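Pre-session checklist, simulated counter scenes
Pevero project, pick and place set
Filled in Wednesday, before the 2 p.m. collection block. Comments are typed under the item they belong to.

1. Scene loads without errors
Yes. Second try. The first load hung on the wall textures and had to be killed.

2. Arm starts from the home pose
Yes.

3. Gripper opens and closes fully on command
Yes, ten cycles. The left trigger on the operator's controller sticks a little. Swap it before Friday's block if there is a spare.

4. Object list matches the task sheet
Mostly. The sheet still says "soap bottle" and the scene file says "pump bottle." Use the scene file name in the labels. The toaster, the spatula and the small bottle are set as clutter and get no task label.

5. Objects rest on the counter at reset, no sinking and no jitter
Fail on the first pass. The spatula crept toward the wall in several resets. Friction raised and retested, now OK. Keep an eye on it.

6. Random placement stays inside the reachable area
Yes, with the Saarela limits file. Do not use the older one. It lets objects spawn against the back wall, where the wrist cannot get down to them.

7. Grasp holds through the lift
Check that the bottle clears the counter and does not slide in the fingers. A grip close to the pump is allowed. A grip on the nozzle alone is not, and those runs get marked "bad grasp" even if the bottle makes it to the target.

8. Joint speeds under the set limit
Yes. One warning at the elbow during a fast return. No stop.

9. Episode log writes start, grasp, release and end
Yes. Release was missing from 18 of yesterday's episodes. These have been pulled from the set and should be collected again — do not patch the times by hand.

10. Failed attempts are kept
Yes, in their own folder. Brinarex asked for them, so don't delete drops or missed grasps. Delete only runs where the scene itself broke.

11. Count so far
348 episodes recorded, 246 accepted. Target for the set is 2000. Most of the rejects are long pauses by the operator at the start, so start the recording after the hands are on the controller.

12. Storage
Enough for this week. Move the older sets to the Sokarwood drive on the weekend.

Result: cleared to collect, with items 3 and 5 to be looked at again at the end of the block.

Open point: bottle heading at release. The task sheet asks for upright and says nothing on which way the nozzle should face. For now, accept any heading and log it.

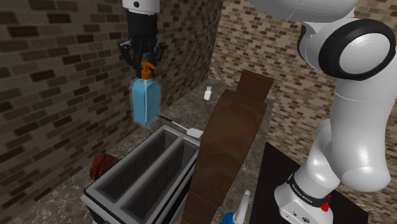 Reply from Saarela: Any heading is fine with us, but please log it in degrees and keep the sign. The last set had it as a plain positive number and we couldn't tell left from right, so we ended up dropping that column before training. On item 11, we would trim the pauses and keep those runs if the grasp is good. Can you send us a few of the rejected ones before the next block?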